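Workshop notebook, picture book project
20 Apr 2023

Pages 12 and 13 back from Agustina this morning. She has redone the text block so it sits left, and the page turn now falls after "and the boat did not come." Much better than the February version, where the turn fell in the middle of the sentence.
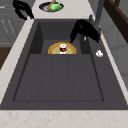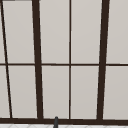 Kitchen set, renders: sink first, then window.

Reading test of the full dummy at Griltby school yesterday, two groups. Valentyna read, I sat at the back with the marked-up copy. Notes while I still remember.

First group (younger). They followed the opening fine. Ilow is the girl, Elden is the grandfather, and they had both names by the second spread. Trouble started at the ferry office. The clerk speaks in the other language and we leave it untranslated for a full page. A boy asked if the book was broken. Valentyna kept going as agreed, and when Ilow says "I understood only the number" a few of them laughed, so I think they caught up. But it was a long quiet page. I would cut the clerk's speech to two lines and keep the rest of the page as it is.

Second group (older). No problem with the ferry office. Two of them could read some of the clerk's lines and told the others, loudly. Good discussion afterward about whether Elden should have told Ilow he was leaving. Split opinion. One girl said he did tell her but in a way she couldn't hear, and that is pretty close to what Halldóra wrote in her first outline. We took that outline's last paragraph out. Worth looking at again.

Things both groups got stuck on:

The word "remittance" in the letter. Change to "the money he sent." Halldóra wants to keep it because the letter is meant to sound grown-up. I would rather lose the word than stop the reading.

The time jump after the storm spread. Nobody in the younger group knew that a winter had gone by. The coat is a different color, but they took it for a different child. Védís suggests adding snow to the previous spread. Try a sketch of that before we touch the text.

The ending. They expected Elden to come home. When he doesn't, and Ilow gets on the boat herself, the younger ones wanted another page. I asked what should be on it and the answers were mostly food.

Word count. The dummy as read is 1,200 over what we said at the start, and it felt it. Worst spread is the market, 190 words on the left page alone. Agustina will try it at half that. The list of things on the stalls can go entirely, the art already has them.

Back matter. We have an author's note, a glossary and a page on ferry routes. Gunhild thinks the glossary should move to the front. I don't agree, but we didn't settle it. Her argument is that teachers look there first. Mine is that children will think they need to study it before starting. Left open. She will ask at Abubakari, where they have shelved bilingual picture books for years and see which ones get picked up.

Also from Gunhild: the author's note calls the book "a story for children who have moved." She would take that out. Plenty of the children yesterday had never moved anywhere and were still worried about the grandfather. Agreed, cut it.

Binding. The dummy came apart at the center spread during the second reading. Glue was too thin and I trimmed the spine too early. Next one gets sewn, three-hole, waxed thread. The paper is fine. It took a lot of handling and didn't crease badly, though the cover corners are soft already. Round them on the next one.

Read-aloud time was roughly 12 minutes with the first group, longer with the second because they kept stopping us. Valentyna says the storm spread is hard to say out loud. Too many s sounds in a row. She marked the lines in pencil on her copy, and I have put a photocopy of it in the folder.

To do
Agustina: market spread at half length, clerk cut to two lines.
Védís: snow sketch for the spread before the time jump. Pencil is enough.
Halldóra: look at the old last paragraph again. Decide on "remittance."
Gunhild: glossary question. Author's note, new first sentence.
Me: sewn dummy, rounded corners. Order thread, we are out of the white.

Shelf number for yesterday's copy is 54. Please don't take it home, the comments are written in the margins and there is no second set.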